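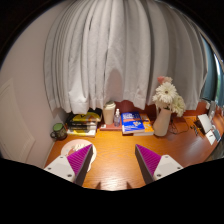
White pleated curtain behind a desk, teal one next to it.

Bed bug checks start at Norkside rentals, landlord picks up the bill

Norkside – Pest crews go into the Laryea apartments this month, first stop on a building by building check for bed bugs and carpet beetles that will take in 17 rental blocks before summer. More than 2000 units all told. Murnik, the property company that runs the blocks, confirmed the plan in a letter slid under doors and taped up in the lobbies.

The work goes to Gunico, a local pest control firm that already handles roaches and mice in a few of the same buildings. Gunico won the job over one other bidder. Price not released. Murnik says no tenant will be charged for an inspection or for treatment if bugs turn up, and that includes repeat visits.

That last part matters to people here. Under the old house rules a tenant could be billed 300 dollars for a bed bug treatment if the office decided the bugs came in with their stuff. Tenants at Laryea had been fighting that charge since last fall. Some said neighbors kept quiet about bites and just bought sprays at the hardware store, which drove the bugs down the hall to the next unit. Murnik's letter says the charge is gone as of January and anyone who paid it after that date gets it back as a rent credit. No word on older charges. The office said only that those are "being looked at."

How it works. A notice goes on the door seven days ahead with a morning or afternoon window. A tenant or another adult can be home but doesn't have to be. If nobody is in, building staff open the door and stay with the inspector the whole time. Pets have to be crated or out of the unit. Most visits should be short, Gunico says, longer in the bigger units or where there is a lot of furniture against the walls.

Inspectors look first at beds and couches – seams, piping, the underside of the box spring, screw holes in the frame. Then baseboards, outlet covers, picture frames, closet floors. No spraying on the first visit. Sticky monitors go under bed legs and get picked up later. If live bugs are found the unit goes on a heat list, and the units on each side plus above and below get a second, closer look.

Heat is the main method this time around. Crews bring in electric heaters and fans, bring the rooms up past what the bugs and eggs can survive, hold it there for hours. Tenants need to be out for the day. Candles, aerosol cans, medicines, houseplants, vinyl records and anything else that melts or spoils has to come out first, and a list will be handed over with the notice. Dust may be used inside wall voids afterward, a thin layer behind the outlet plates, so that bugs moving through later pick it up.
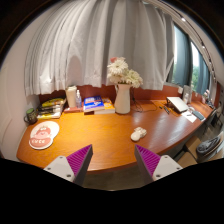
Carpet beetles are the other half of the job, and the half most tenants had not heard about. They don't bite. The larvae eat wool, feathers, pet hair, lint, dead insects on a window sill, and the adults often show up at the glass in spring when they are trying to get out. Long drapes are a usual spot, mostly down at the hem and inside the folds where nobody vacuums. A big white curtain like this one, in deep folds and stopping just above the back of the desk, is the kind of thing to take down and shake out or run through a hot dryer if the label allows it. Synthetic fabric is less of a draw for them but lint and hair stuck to it will do. Gunico asks that drapes be left hanging for the first visit so inspectors can go over them in place. Wash them after.

Prep for the inspection itself is light. Strip the beds. Pull beds and couches away from the wall a little if you are able to, leave them if not, the inspector will move them. Clear the floor of the closets. Do not bag everything up and haul it to the hallway, the letter says, and do not put furniture out by the dumpsters the night before. At Laryea last year mattresses set out that way were picked up and carried into other units, and that's how at least one floor got it, according to the building office.

No bug bombs either. The foggers sold over the counter tend to scatter bed bugs into the walls and don't reach the eggs. Units where a fogger went off recently have to wait for a reinspection, as the monitors don't give a good reading. Crews also can't work around a strong residue on beds or couches, so call the office if something was sprayed on them.

Laundry is a sore point. The machines at Laryea are in the basement and two were out of order when the letter came. Tenants in units on the heat list have to run bedding and clothes through a hot dryer before they come back in. Murnik says the broken machines will be fixed before treatment begins and that units on the list will get dryer cards at the office window. Bring ID. Carry laundry down in a closed bag, and use a fresh bag coming back up.

The tenants group at Laryea welcomed the free treatment but wants results posted by floor, without unit numbers, so people know what is near them. Murnik has not agreed to that. It did agree to a plain language summary for each bulding once all the units are done. The group also asked for evening slots for people who work days. Gunico is offering a few, last entry at 6 p.m., and says they'll go fast.

A question that came up more than once at the lobby meeting – can a tenant say no? Short answer, not really. The lease allows entry for pest inspection with notice. A tenant can ask for a different date one time, by phone or at the office, and medical reasons get handled seperately. Anyone with asthma or a new baby at home should say so ahead of the heat or dust work so the crew can plan around it.

After Laryea the crews move to the blocks on the north side of Norkside, then the smaller walk-ups near the rail yard. The order for the rest is not final. It depends partly on how many units at Laryea need heat, as Gunico has a limited number of heaters and would have to rent more if the list is long. Buildings with open complaints may get bumped up. To get a complaint on file tenants should use the maintenance form and check the pest box, not just mention it to staff in the hall.

Found something already? Press clear tape over it, stick it to a piece of white paper, write the room and date on it and hand it in at the office. A live one in a small jar with a lid is fine too. Photos help less, too many blurry brown dots. Gunico will identify samples at no charge for tenants in any of the Murnik buildings, including the ones not scheduled yet, and drop boxes for sealed samples are going up next to the mail slots.

Notices for the first floors at Laryea are already up. Translated copies are at the office, ask at the window. A second lobby meeting is set for later in the month at 7 p.m., time could change, check the board by the elevator.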